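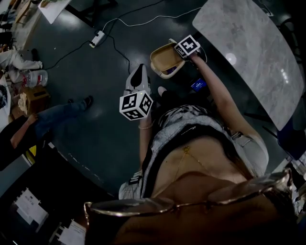
About Gramby

Search this site Enter keyword Go

Print this page | E-mail this page

Hi, and welcome! I run Gramby, a small company that sorts out workrooms, classrooms, studios and those big shared back rooms where everybody's stuff ends up on everybody else's table. We come in, we empty, we sort, we put things in containers, and we put the containers where a person would look for them. I started the business with a label maker and a borrowed hand truck, and I still have the label maker (the hand truck went back to my brother-in-law, eventually).

I was an office manager before this, and the part of the job I liked best was the supply room. I know how that sounds. But I loved opening a cupboard and finding the tape where the tape should be, and when people from other floors began asking me to come and do theirs, I thought, well, maybe somebody would pay for this. The first one to pay was Olis, a print shop two doors down from my old building. They had 41 drawers and I did every one of them, and they still call me back each January.

What we do

Mostly we do rooms that get used hard. Tables, chairs, cords, boxes, bags, coats, whatever people bring in with them. I always start at floor level. If there's a power strip out in the middle of the floor with a white cord going one way and a black one going the other, I want to know what each one feeds before I touch a single shelf. Then we move the tables to suit the outlets, or get a longer strip and run it along the wall. It's dull work and it makes more difference than anything else we do all day!

After the floor come the tabletops. I have a real soft spot for a marble-patterned top, gray and white, because it hides crumbs and smudges between wipe-downs and still looks nice when you've got company. Plain white ones are good for sorting small parts, where you want to see every last screw. If you have both kinds, keep both, and we'll work out which goes where.

Then containers. I'm a beige person. I've tried bright colors, and clients like them for a week and then start arguing over what green means. A plain beige rectangular container goes with everything, stacks next to its neighbors without shouting, and takes a label you can read from the doorway. We keep 115 of them in our own storeroom in four sizes, and you're welcome to try a few in your room before you buy any. We get ours through Mofokeng, a family supplier who has put up with my very particular questions about rims for years now.

How a visit goes

I come by first for a walk-through, which is free and usually takes less than an hour. Please don't clean up before I get there! I want to see the chairs where people leave them and the bags on the floor. I'll take notes and ask a lot of nosy questions (who sits here, what's this box, when was it last opened) and send you a plan with a price on it. Small rooms get done in a day. Bigger ones we split up so you're never without somewhere to sit.

We don't throw anything out without asking. Anything we can't place goes in a box marked ASK, and we go through it with you before we leave.

Where we are

Our storeroom and office are on the ground floor of the Oltel building, in through the side entrance by the loading dock. It's 2,000 square feet, and yes, it's tidy. Come in and look at tables and containers any weekday morning. If you're driving a van, use the dock and ring the bell, and give us a minute, we're probably at the back.

We've just finished our room number 100, and there was cake, served on a folding table I'd put away too soon and had to go get again.

Print this page | E-mail this page

Page last updated 31 January 2024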